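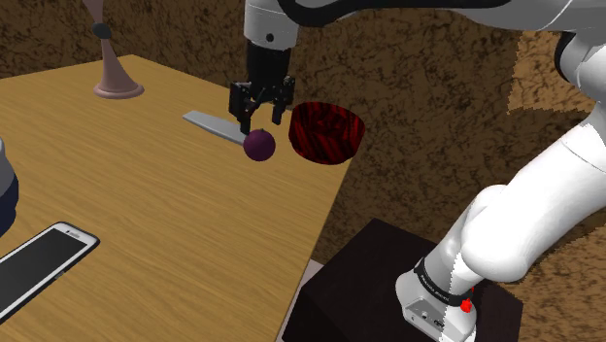
8th March. Went through the Clakach rules for simulated pick-and-place against what we run, as Afridi want the record to match the rules before anything goes near the real cell. Rule 3 says the approach pose must be logged with the fingers open and clear of every item that isn't the target. Our log stores the target only. With the purple ball under the gripper and the flat grey piece lying right behind it, the left finger tip has hardly any clearance, and the log says nothing about it. Change: store the nearest neighbour and its distance at approach.

Rule 4 (contact force limit) is fine. Limit set to 18 N in the config, same as the February runs. Checked the file, no overrides.

Scene seeds: 326 episodes on disk, all with a seed. Older Nodley batch has none, so mark it as not compliant and leave it out of the totals.

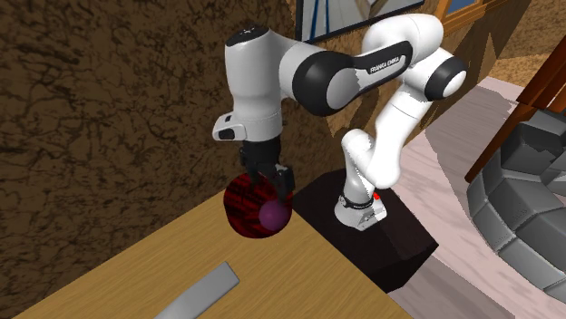
Seeds also need to cover textures and lighting, which the rule text leaves open. I have asked Faisal Magsi how Brirside read it - until he replies, write out both. Re-logging should take about 4 hours. Stop conditions still to check, and the rule number in the header of the config is wrong.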